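打印本页 | 用邮件发送

讲稿备注 夹爪没松开的那次（内部分享，下午场）
讲的人：Laiba Minhas
时长控制在25分钟以内，前面别啰嗦

——开场

先打招呼。谢谢Araceli帮忙排的时间。
直接说结论：夹爪在掉电重启之后自己合上了，力是满的，当时Rizwan的手在工作区里。人没大事，食指和中指夹了一下，淤青，当天下午就回来上班了。但是可以更糟。
今天不追究谁，讲清楚怎么发生的，改了什么，还有什么没改。
（这里停一下，让大家看时间线那页）

——背景，一分钟讲完

Plumard那条线，桌面取放。任务很简单，从托盘里拿东西放进篮子，或者反过来。食品类的加小包装，软的硬的混着来。
臂是Farken的，夹爪控制板是我们自己改过的那一版，Inetine是上层调度软件。三家东西拼在一起，接口文档写了22页，重启这一段只有半行：“恢复至上次状态”。
就是这半行出的事。
记得问现场：谁读过那份文档？等两秒，不用真的让人举手。

——时间线

按日志讲，不要按记忆讲。我自己的记忆和日志差了好几分钟，Rizwan的也是。

上午10:40 正常跑，第119次取放，抓软的那件，夹爪报“力超限”，停。
10:41 Zarmeena在终端上点了复位，没反应。再点，还是没反应。
10:43 决定断夹爪的电。注意，只断夹爪，臂的电没断，急停也没拍。当时觉得没必要，臂已经停了嘛。
10:44 Rizwan伸手进去，想把卡住的东西取出来。夹爪这时是松的，没电，手能拨动。
10:44 后半 Zarmeena以为他已经出来了，上电。
10:44 末 控制板启动，读到“上次状态=闭合，目标力=上限”，执行。

从上电到指尖合拢670毫秒。喊一声都来不及。
（这个数字说慢点，说两遍）

Rizwan自己的原话：“我以为没电就是安全的。”这句话念出来，他同意我念的。没电的时候确实夹不了人，可是开关在别人手边。

——为什么会这样

分三层说，不要混。

第一层，控制板。
状态存在非易失存储里。本意是好的：有一阵子老跳闸，夹着东西断电，来电以后继续夹住，不掉件。那是Rukhsana去年做的需求，客户Rajput那边提的，他们抓玻璃件，掉一个碎一个。
搬到这条线上没人再看一遍。这里抓的是软的，掉了就掉了，根本用不着保持。
而且它存的是指令，不是实测位置。手指实际开着，板子认为该闭合，一上电就去追。
报错也没清。力超限本来应该把目标力归零，代码里归零那一步写在复位成功以后。复位没成功，所以没归。

第二层，上层软件。
Inetine的复位按钮点下去，界面上变灰了，看着像执行过。其实那条消息丢了，夹爪板当时已经不回消息。界面没有超时提示。
这个bug单开了，补丁还在等。催过两次。

第三层，我们自己。
断电没挂锁。工位上有锁，在抽屉里。
两个人之间没有口令。一个在臂这头，一个在终端那头，中间隔着显示器，互相看不全。
急停没拍，理由前面说了，“已经停了”。
作业卡上写的是“断开电源后处理”，没写断哪一路，没写谁来恢复。这张卡是我写的。
（这里不要跳过去，老老实实讲）

——复现

很多人问能不能复现。能，很稳定。
用假手指，硅胶的，里面塞了力传感器。空载、带载都做了，总共237次上电，凡是存的状态是“闭合”的，全部自己合上，没有例外。存“张开”的那组一次都没动。
所以不是偶发，不是干扰，不是接线松。一开始我们查了大半天接线，浪费了。后来Araceli说先看看存储里到底写了什么，一读就明白了。

力的大小就不放表了，表太密，会后找我要。重点是合上之后不会自己松，要等主机重新连上发张开指令。主机连上又要时间。Rizwan那次是手动拨开释放旋钮的，知道旋钮在哪的人当时只有两个。

——已经改的

1）上电默认无力矩，等指令。保持功能留着，要用得单独打开，默认关。Rajput那边继续开着，已经书面告知他们。
2）任何报错，先归零目标力，再谈复位。顺序换过来了。
3）上电后第一次动作必须由工作区这一侧的人按确认钮。终端那边点没用。
4）手要进去：先拍急停，再断夹爪电，再挂锁，钥匙跟着手走。谁伸手谁拿钥匙。
5）释放旋钮贴了荧光标，新人第一天就要亲手拧一次。

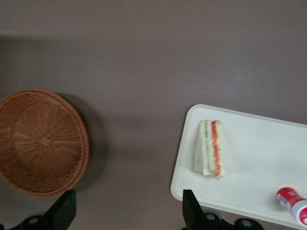
第4条有人嫌慢。我掐过表，不到一分钟。线上一天也就卡那么几回，赔得起。
第3条刚开始大家老忘，按了终端没动静，以为又坏了，跑来找我。现在好多了。

顺带说抓软件这件事。力超限最初是怎么触发的，也有人问。参数是从硬包装那套拷过来的，上限没动，报警阈值倒是调低了，结果碰到软的，指尖陷进去、行程走完了还在加力，必报。现在软硬分两套参数，切换要在任务开头选，不许中途换。三明治这一类归软的，小瓶小罐归硬的，混在同一个托盘里也要分两趟跑。
慢一点就慢一点。

——还没改的，要讲实话

界面假复位，补丁没到。临时办法：点完复位看夹爪板上的灯，灯没变就当没复位。
另外两个工位的板子还是旧固件，十一月停机的时候一起刷。刷之前那两台不许单独断夹爪电，要断就全断，牌子已经挂上了，请不要摘。
作业卡新版在Zarmeena手上审，她有几处意见我还没改完，这周内。
还有一条没定：要不要加光栅。Rizwan赞成，Rukhsana觉得桌面级的加了光栅天天误触，人会想办法绕过去。我两边都听进去了，还没想好。想听听在座的意见，留五分钟讨论这个。

——可能会被问到

问为什么不直接去掉保持功能：玻璃那条线真的需要。
问力有多大、能不能夹断骨头：不猜，按测的说，数据会后给。
问是不是操作失误：不要接“失误”这个词。作业卡没写清楚，他照卡做的。
问Farken有没有责任：臂这边没查出问题，全程静止，日志对的上。
问Rizwan现在怎样：他就坐在第二排，可以自己答。

——收

自己手边有“断电恢复”功能的设备，回去翻一下存的是什么，默认是什么。查完发我一行字就行，不用写报告。
U盘别忘在讲台上（上次忘了）

联系：内部安全分享小组，Laiba Minhas | 版权所有，请勿外传 | 返回顶部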